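Equipment Requests and Budgeting: Frequently Asked Questions

For teams at Ancombe planning to buy or replace hand-held grippers, cameras, mounts and related gear for household task recording. If your question is not covered, write to Joelle Chamoun in purchasing.

Who can submit a request?

Any team lead. Operators should talk to their lead first. Requests from more than one team for the same item are combined into a single order when the timing allows.

When are requests due?

Requests for the next budget year are due at the end of April. Urgent replacements can be sent in at any time and are reviewed on Thursday mornings.

How much can I spend without extra approval?

A lead can approve a purchase of up to $400, including shipping. Anything above that goes to Ross Laing. Splitting one purchase into smaller ones to stay under the limit is not allowed, and the orders will be sent back.

What does a two-gripper kit cost?

The current budget figure is $2,639. It covers a left and a right gripper, both cameras, memory cards, two chargers and a carry case. It does not cover a laptop or upload storage. Those come out of the IT budget and need their own form.

Do I need to order grippers in pairs?

It depends on the tasks. Picking up single items, opening drawers and wiping counters can be done with one. Folding clothes, making beds and bagging groceries are planned as two-handed work, and a team that has these on its list should budget for pairs from the start. Adding a second gripper later costs more, as it has to be matched and calibrated with the first.

How do I decide which pads to order?

Look at the heaviest and the thinnest things on your task list. The standard ridged pads are our default for clothing and bedding. Smooth pads are available for glassware and glossy packaging. Thick knits need extra attention when you plan: a cable-knit sweater folded on a bed makes a roll much deeper than a T-shirt does, and the jaws have to open wide enough to get around it. If your list includes winter clothes, put the jaw opening you need on the request form.
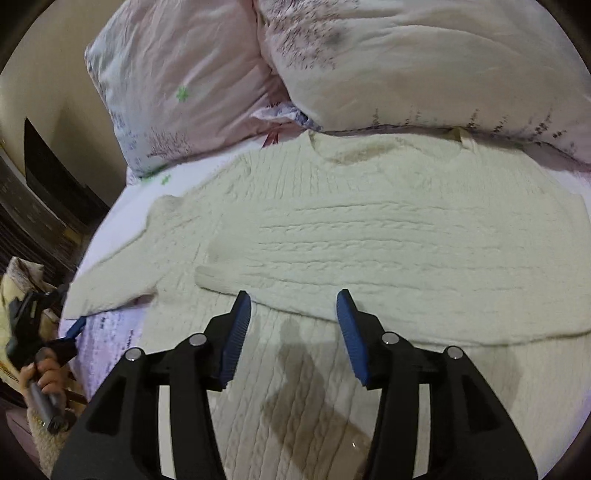

How often do pads need to be replaced?

Plan on one new set per gripper every quarter. Teams that do mostly fabric work can often go longer. Teams that handle cookware or tools may need sets sooner. A pad should come off when the ridges are worn flat or the edge starts to lift. Keep one spare set with each kit – waiting on a delivery has cost us more recording days than any broken part.

Should spare parts be on the same request?

Yes. Put pads, screws, finger frames and cables on the same form as the main item. Jericho Galang keeps the parts list and can tell you what is already in the storeroom. Please check with him before ordering finger frames. We print many of these in-house, and the lead time is usually a few days.

Which vendors can we use?

Grippers and parts come from Castillo. Camera gear comes from Findis. Both have accounts set up with us, so no deposit is needed. For any other vendor, attach two quotes and allow three extra weeks for account setup.

What about household props?

Clothes, bedding, dishes and other props are budgeted separately, at $325 per recording site per year. Used items are fine if they are clean. Trinidad Pascual approves the prop lists and will ask for a mix of sizes, colors and materials. A list made up only of plain T-shirts and towels will probably come back to you.

Do we rent or buy for short projects?

For projects under six weeks, rent. Castillo rents a kit for $701 a month, with repairs for normal wear included. Loss and water damage are not. If a project may be extended, say so on the form so that we can compare the costs before signing.

How do I track what I have spent?

All approved orders show up in Findance under your team code, usually by the next business day. Orders that have been approved but not yet invoiced are shown in gray and still count against your budget. If a charge is under the wrong code, send the order number to Kyung-hwa Wi.

Can unused money be carried over?

No, with one exception. If an order was placed before the end of the budget year and the vendor is late, the money stays with the order until it arrives.

What happens to old equipment?

Return it to the storeroom with the kit number on a tag, even if it no longer works. Handles, cameras and screws are often reused. Do not give equipment directly to another team – the transfer has to be entered in Findance first.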